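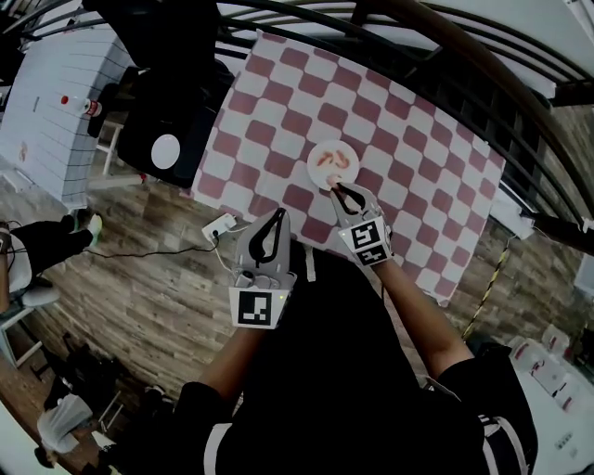 Rónán Egan says he lost more to the spread in his first month on Urnora than he had lost to bad picks in the previous year, and he would like reviews to start there. Fair enough. Urnora advertises zero commission, and it does charge zero commission. What you pay is the gap between the price you can buy at and the price you can sell at, and that gap is wider here than on the older platforms I use.

I have had an Urnora account since January. I put in 1,000 dollars of my own money and placed 23 trades, most of them in large, heavily traded stocks and a few in smaller ones. I pay for the standard plan, and I have no arrangement with the company.

Search this site
Enter keyword
Go

Opening the account

Sign-up took one evening. The app asks for ID, a bank account and a short form on your trading experience. My bank link failed the first time and went through the next morning. There is no minimum deposit, but you can't place a limit order until the deposit has fully settled. I only learned that when the button stayed gray.

Placing orders

The order screen is simple. You choose market, limit or stop, type in the number of shares, and confirm. Market is selected by default every time you open the screen, even if your last ten orders were limit orders. I think this is the worst decision in the app. A new user who taps straight through will take whatever price is going, and on a thinly traded stock that can be well away from the one on the chart.

Of my 23 trades, 22 filled at the price shown on the confirmation screen or within a cent of it. The exception was a stop order on a small mining company called Ortuño. It dropped quickly just after the open, my stop triggered, and I was filled much lower than the level I had set. A stop becomes a market order once it triggers, so Urnora did nothing wrong. A stop-limit order would have protected me on price, with the risk of not selling at all, and Urnora doesn't offer one. Arbridge does, on its free plan.

This site uses cookies to remember your settings and measure traffic. Accept all / Manage preferences

Market depth

The standard plan shows only the best bid and the best offer. To see the orders behind them you need the Plus plan, which costs 280 dollars a year. I tried it on a trial. The depth display refreshes smoothly and is easy to read, but large orders appear and vanish within seconds all day long, and someone trading a few times a month can't do much with that. On a small account the fee would eat any likely benefit.

Support

I wrote to support twice. The question about the Ortuño fill got a full reply the same afternoon with the time of the trigger and the time of the fill. The one about dividend reinvestment took until Thursday and came back with a link to a help page I had already read. Amparo Valcárcel had the same link sent to her and ended up switching reinvestment off.

Against the others

Arbridge has better order types and tighter prices, with an uglier app. Kiltport charges a flat fee per trade, which hurts on small orders and works out cheaper on big ones. Urnora is the easiest of the three to use and has the clearest tax report.

I am keeping the account for long holdings that I buy with limit orders. I have moved everything else to Arbridge.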